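Tollix two-arm teleop kit, long review after a few months of daily use

Last updated: 15/02/2022 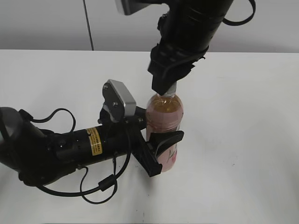 Bottle cap task. One gripper on the neck, the other around the body.

Short version for people in a hurry, I am one of them. Good kit. Leaders are great, recording software is fine, manual is bad. Buy it if you have two arms already and want to collect demos by hand. Do not buy it if you have one arm and "plan to get another". You will use half of what you paid for.

What we wanted. Two arms, one operator, everyday objects. Opening bottles, mostly, plus some bagging and folding. Training policies from demonstrations, so we need a lot of clean runs and we need them from people who are not roboticists. Before this we did kinesthetic only, grab the arm and push it through the motion. Works OK for one arm. For two arms you need four hands or a very patient friend.

What you get: two leader handles with a trigger each, a clamp bar that goes on the desk edge, the interface box, foot pedal, cables, a license for the recorder. No arms, no grippers. Ours were already here and the kit talked to them after one afternoon of config files. Would have been an hour but the example config has a typo in the joint order and the arm on the left came up mirrored. I emailed about it. Reply came next day with a fixed file, so credit for that.

THE LEADERS

Best part, easily. Light, well balanced, they stay where you leave them. Gravity comp is done with springs and it's not perfect near the top of the reach, your wrist starts doing the work, but for tabletop stuff you hardly go up there. Trigger has a long travel and you can set where on the travel the gripper starts to close. Set this FIRST. Default is way too early and everybody crushes things in their first session.

Scaling is adjustable. We run one to one for reaching and drop it for the twist. There's a button on the handle for switching, but it is exactly where your thumb rests. Danylo put tape over it and moved the function to the pedal. Everyone uses it that way now.

No force feedback. I'll say it plainly because the product page is vague about it — you get a buzz in the handle when gripper current goes over a threshold and that's all. For a bottle this matters more than you'd expect. Grip the body too hard and a soft bottle caves, then the cap binds, then you're twisting the whole thing out of the other hand. You learn to watch the plastic. New people need about 20 tries before the squeezing stops, and those runs are trash for training. Budget for it.

THE BOTTLE TEST

This is the job I judge everything by. Drink bottle standing on the table, side gripper comes in low around the label, top gripper comes down over the neck, hold, twist, let go, come back around, twist again. Sounds like nothing. It's a horrible task over remote control. The arm coming down blocks your view of the cap, so if you sit where you'd naturally sit you are guessing. Move your chair. Sit off to the side holding the body and you can see the jaws land.

Also the regrasp. Wrist runs out of rotation before the cap is off, always, so you have to open, rotate back and close again without knocking the bottle over. On the old push-by-hand setup this was where most of the runs died. With the leaders it's okay once you get a rhythm. I do it in two regrasps on a good day. Branwen Dafis does it in one and won't tell me how, I think she starts with the wrist wound all the way back.

Numbers, such as they are. One afternoon, me on the handles, I kept 80 runs and threw out 11. By hand-guiding, with two people, we never got anywhere close to that in an afternoon. Runs I tossed were mainly me closing the top gripper slightly off center and dragging the neck sideways. Two were the pedal.

THE PEDAL

Oh the pedal. Press to record, press to stop, long press to throw away. Long press is too short!! You rest your foot, you lose the run. It asks nothing, it just beeps and it's gone. In the June firmware they said this would be configurable and it is, but only from a text file, and the value is in ticks and nowhere does it say what a tick is. I doubled it. Seems fine.

RECORDER SOFTWARE

Plain, quick, hasn't crashed on me much. Joint positions, trigger values, camera streams, all stamped on one clock. That last bit is worth real money if you have ever tried to line up streams afterwards in a script you wrote at midnight. Playback is decent, you can scrub a run and trim the dead time at the start while you made up your mind.

Things I like: tags on each run from the keyboard (I use good / ugly / fail), and it'll replay a run on the real arms at reduced speed so you can check that what you recorded is what you did. Things I don't: tags can't be renamed later. So we have "good" and "goood" forever. Export is slow. Start it and go get lunch.

It also supports hand-guiding mode if your arms can go compliant. You hold one arm, run the other from a leader. I was skeptical, turned out to be my favorite way to start a new task. Put the holding arm where it needs to be with your actual hand, lock it, then drive only the moving one. For anybody new this cuts the confusion in half. Ustyna Ostapchuk teaches all the new operators that way now and they get to usable runs the same day. Downside, your hand and sleeve get into the camera view, so use it for setup and not for data.

CABLES

Yours to deal with. The kit adds its own run to the interface box and whatever your arms and grippers already have, you still have. Gripper cables on ours hang in big loops and I strap them to the housing where I can. Leave slack. First week I tied everything neat and tight and the wrist pulled a connector half out on a full rotation. Loose loops look sloppy and they work. Just keep them from lying where the bottle has to go, I've swept one across the table and taken the bottle with it. Full one. Tea all over.

LAG

Small. I notice it when I go fast and not otherwise. Over the wired link only — do not use wireless, there's an option, pretend there isn't. Maksym Hnatiuk tried driving from the next room over wifi and the arm arrived late and kept going for a moment after he stopped. No damage. We didn't try a second time.

SAFETY STUFF

Workspace limits are set in the recorder and they are respected, I tested it on purpose. What it does NOT have is any check between the two arms. They will happily hit each other. When both grippers are on the same bottle they're close, really close, and the forearm of one is right in the path of the other one's elbow if you swing out the wrong way. Come off the bottle upward with the top arm, then back the side one out. Always that order. Write it on the wall. Keep the e-stop by your knee, you have no free hand.

COMPARED TO

I borrowed the Palamarchuk handles for 3 weeks before buying. Nicer finish, nicer trigger, proper case. But their recorder wants one arm per session and syncing two was my problem to solve. Also heavier, forearm was dead by lunch. Oncombe sells a gamepad-style thing for a lot less. Okay for pick and place, hopeless for a twist. You can't think about six joints with two thumbs, at least I can't.

Got mine through Resville, shipping fine, box dented, contents ok. One handle had a stiff trigger out of the box and they swapped it without arguing.

MANUAL

Bad. Half of it is about mounting the clamp bar. Calibration is one paragraph and skips the step where you have to hold both leaders at zero while pressing the pedal. Yevdokiia Levchenko wrote us a one page version and that's what hangs by the desk. If you get stuck on calibration, that's the step, both at zero, pedal, wait for the second beep.

WHO ITS FOR

Small labs, two arms, tasks where one hand holds and the other hand does. Jars, bottles, zippers, lids. If all your stuff is pick up and put down, get something cheaper. If you need to feel contact, save up for real force feedback.

Would I buy it again, yes. Four out of five. The missing one is the pedal and the manual, split between them. Will update when I've tried the new trigger springs, they're on order.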